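Home | About the Shop | Workshops | Jobs & Calls | Visit | Contact

We use cookies to remember your basket and see which pages people read. OK / Manage settings

Table stylist wanted, part time, plus an open call for trial tables

Hi! I run Kelemen, a small prop and table styling shop in Koltdale, and I'm looking for one more pair of hands. We rent out old books, dishes, glasses, cloth and the odd lamp to people who need a table to look as if somebody interesting just got up from it — theater groups, wedding planners, a couple of magazines, and lately the guesthouses up in Zelisska, who want their reading corners redone every season.

The job is three mornings a week to start. You'd be pulling pieces from the shelves, wiping them down, laying out a table, changing your mind, laying it out again, and then packing the whole lot so it gets to the client in one piece. There's a fair bit of carrying. We have 4000 items in the back room and I know where nearly all of them are, but I'm the only one who does, and that has to change before November when the holiday orders come in.
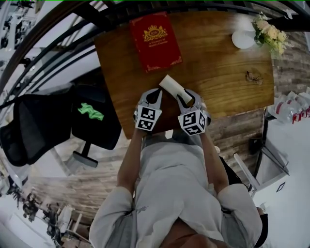
Styling experience is nice but I care much more about your eye. I like a table with a few things on it and plenty of bare wood between them, and I'd love to work with somebody who gets fidgety about where a book should go. A red cover with gold corners and a crest can hold up a whole tabletop on its own, so I'd keep the rest pale: cream and soft yellow roses let spill over the corner, a little white saucer beside them, a pair of thin wire glasses folded on the grain where you almost miss them. If you read that and immediately wanted to move the saucer, please apply (and tell me where you'd put it!).

What else? You should be comfortable lifting a 40 pound crate with a second person, and you need to be okay with flowers, dust and early starts. A driver's license helps a lot because Priltden, our biggest client, is a good drive from here and the bus is hopeless. Pay is hourly, and we'll talk numbers on the phone before you come all the way in. Lunch is on me on packing days.

Now the second thing. Even if you don't want a job, I'm looking for people to come and set a trial table with us for an afternoon. You pick from the shelves, you get a table to yourself, and you make whatever you like — a writer's desk, a breakfast, somebody's grandmother's card game. We keep notes on what gets used and what just sits there, and it helps me decide what to buy next. You get $130 for the afternoon and all the coffee you can drink. No experience needed, adults only please, and wear sleeves you don't mind getting dusty.

For either one, write to me through the contact page by 13 June 2021. Skip the formal cover letter. Tell me a bit about yourself, say whether it's the job or the trial table (or both, fine by me), and attach a photo of any table, shelf or windowsill you've arranged and were happy with. Phone pictures are great. I read everything myself, so give me a week or so to get back to you.

Get our newsletter! New arrivals and workshop dates, once a month. Enter your email | Sign up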